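Half four and I was still on the Urden pair. Fingers, I mean. The Edet ones were in their bag by the door, waiting their turn.

Altilstead wanted a number by the end of July. Which finger, which camera, one page, no waffle. Plamura was paying, so Plamura got a page. I had 1,181 grabs logged and no page.

The rules were mine and they were stupid. Pick up cloth by the edge. Lift. Hold for 6 seconds. Put down. Write yes or no. Cloth because cloth is what breaks them – anyone can pick up a block. A block sits there and lets you. A scarf goes off and becomes a different shape while you're reaching for it.

So. Urden, soft, blue. Good on hems. Bad on anything slippery, and I'd bought a lot of slippery. Edet, stiffer, wouldn't take a hem at all unless I came in flat, and then it took the hem and the sheet and whatever was under the sheet. Yes or no? I'd been putting yes. Then I'd been putting no. Somewhere past grab 400 I had changed my mind and not writen down where.

I went back through the log to look for it. Couldn't find it. Just ticks, my ticks, all leaning the same way.

Tea. Cold tea, then new tea.

My sister rang and asked was I still in the spare room picking up laundry with tongs. I said it was a comparison. She said who's winning. I said the laundry.

Then the camera. The wide lens saw everything and saw it bent, so a straight edge came at you like a banana. The narrow one saw a lovely straight edge until your hand got close and then it saw finger. Only finger. I'd done 16 with the narrow one and hated every single one, and put that in the notes, hated, and crossed it out and put limited.

Five o'clock. The light outside going yellow on the roofs opposite. Someone's radio. I thought about the page. I thought, just pick one, they'll pick the cheap one anyway. They always pick the cheap one and then ring me in the autumn.

But there was a thing the Urden did. You came down on a hem and for a moment you felt it not have it – the trigger going slack under your finger, nothing there – and then it did have it. The tips sort of rolled. Came round the edge and closed. The Edet never did that. The Edet had it or it didnt.

How do you put that on a page. Late but gentle? I wrote that. Crossed it out. Wrote it again smaller, in the margin, next to the price.

Then I wound the trigger spring back half a turn, started a clean column with the date left off, and put the wide lens on again. Hems only, this time. Slow in, slow up, and no changing my mind about what a yes was.
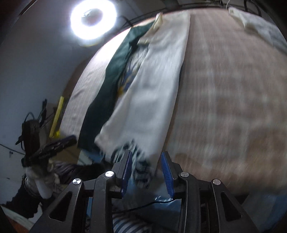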